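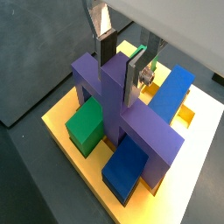
Chunky block puzzle, yellow base with the purple H.

Home Borrow Opening Donate FAQ Contact

Plallgate Toy & Puzzle Library – Frequently asked

Quick answers, mostly typed up between sessions. If yours isn't on here send an email, we do read them.

Do I have to live in Plallgate?
No. Plivbridge people very welcome, plenty come over on the bus. Further out is fine too as long as you can get things back on time.

What does it cost?
£13 a year per household. Covers everything, no charge per item. Childminders and playgroups pay the same but please say when you join so we put you on the group list (longer loans, bigger boxes).

How many things can I take?
2 at a time on a household card. A puzzle in a bag counts as one thing. A train set in a crate also one thing, even if it takes two of you to get it to the car.

How long for?
Until the end of the next month. So anything taken out in March is due back by the end of April, doesn't matter when in March. Ring or email to renew. Can't renew if someone's waiting for it.

Are there fines?
No fines. We will chase you though. If something's very late we stop new loans till it comes home.

What do I need to join?
Something with your address on it and a phone number that works. Phone bill on your screen is ok. Children don't need their own card.

We've lost a piece. Help!
Tell us, don't hide it. Write it on the slip inside the bag lid, "1 blue bar missing" or whatever. Check the sofa first, and the hoover bag. Emiliano keeps a tub of odd parts and can often match something up. If a toy can't be used without the piece we ask for a bit towards a new one, never the full price.

We've got a piece that isn't ours
Happens all the time. Stick it in the envelope by the desk, with a note of which puzzle bag you found it in.
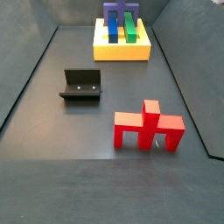 The red piece is off the yellow base.

Do the block puzzles have instructions?
Some do, some never did. If there's a card it's in the lid pocket. No card, no solution, sorry, we don't keep spares at the desk. Take a picture before you tip everything out, best advice we've got.

What ages are they for?
Colour dots on the spine of the box or the bag tag. Green dot is for toddlers, orange is for school age, white is for anyone inc. adults. Dots are our guess only. Always go by the maker's age mark if there is one, and keep small bits away from babies.

Do you have jigsaws for grown ups?
Yes, whole shelf. 40 of them at last sort out, more in the back waiting to be counted in. The Birneo boat ones go fast so reserve.

Can I reserve?
Email or ask at the desk. We hold it till the end of the next session and then it goes back out.

How do you clean things?
Plastic gets washed in warm soapy water, wood gets wiped, fabric goes through the machine. Please give it all a wipe yourself before it comes back. Don't soak wooden ones!! They swell up and then nothing fits.

Can I donate?
Yes please, but ask first as storage is tight. Complete sets only. No soft toys, nothing with a frayed cable, no jigsaws with "maybe one missing". Faustino Cuautle looks after donations and will give you a time to come.

Where do I park?
Bautista Yard, round the side. Free after 4pm. Don't block the gates, the bakery needs to get its van out. Buggies come in by the side door, no step.

Can the kids play while I choose?
Yes, on the mat. You stay with them. Please put things back in teh right box when done.

Can I return things when you're shut?
Not really. No leaving bags on the step, they get rained on or walk off. If your stuck, email and Emiliano Quezada will try to sort something.

Plallgate Toy & Puzzle Library, Bautista Yard | Contact us | © Plallgate Toy & Puzzle Library | Back to top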